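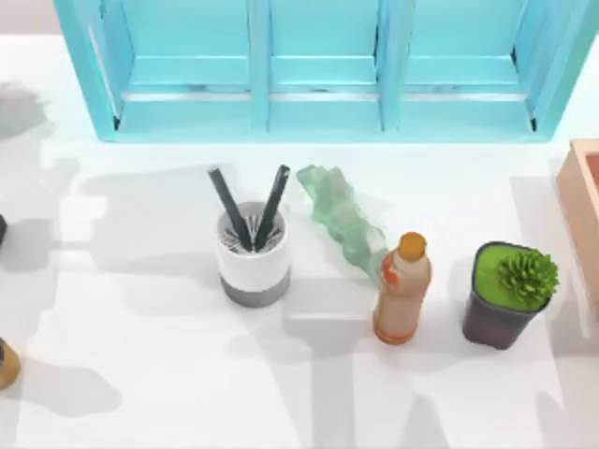
I run a small site of Windows and Mac how-tos from a spare room in Hendcombe, and I need people to help me test a backup guide before it goes live in November. It covers moving a whole photo library from an old laptop to an external drive without losing albums or dates (the bit everyone dreads!). You don't need to be techy, in fact I'd rather you weren't. If you know what a pen holder is for but go a bit pale at the words "file system", you're just who I'm after.

I'm looking for 12 testers. You'll need a computer with at least 100 GB of photos and files on it, plus a spare drive. I'll send you the guide, you work through it at your own pace and scribble down every spot where you got stuck or cross. Allow an evening, maybe two if your laptop is as slow as mine.

I pay £40 each, once your notes are in. Please make a copy of anything precious first!

Mac people, write to me, Sawsan Mansour, through the contact page. Windows people, Tormod Eide is looking after you, so put his name in the subject line. Tell us your computer's age and how full it is.

Posted Jul 10, 2022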